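Cables, connectors and the big sort-out in July

Many of you have asked when the cable library will open again. We closed it in June for sorting, and I am glad to write that the work is nearly finished. Thank you to Aroha and Maxine Tomoana, who gave us the use of their long shelves at Flundholm, and to Ashton Whitelaw for the labels.

When we began, there were 1877 cables on our list. After the sorting we have 1375 which are good to lend. The others had broken clips, bent pins or damaged covers, and they have gone to Bilero for recycling. Please do not bring cables of this kind back to us – we have no place for them any more.

The network cables took the longest. We now keep them by colour and then by length, so a yellow one of two metres is always in the yellow box with the number 2 on the lid. Before you put a cable back, please look at the plug at both ends. The small plastic clip must move when you press it and come up again by itself. If it stays down, the plug will slip out of the socket sooner or later, and then somebody will spend an evening looking for a fault in the wrong place.
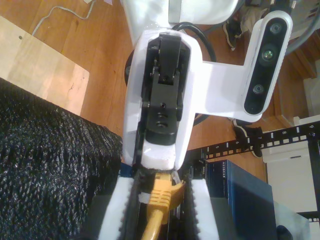
It also helps very much if you coil the cable in loose rings, as wide as a dinner plate, and close it with one of the cloth strips. Do not wind it round your elbow and do not make a knot. Rochelle Kerslake showed me how to turn every second ring the other way, and since then my own cables at home lie flat. I had done it wrongly for many years.

A rubber boot over the plug is good for protection, but on some of the older ones it has become hard and presses on the clip. You may push it back a little with your thumb. If this does not help, put the cable in the tray marked "Ask Noeline" and Noeline Hinds will fit a new plug when she has time.

The library opens again at six in the evening, in the same room as before. You can borrow up to four cables for one month. Power leads are still in the cupboard by the door and will be sorted in the autumn.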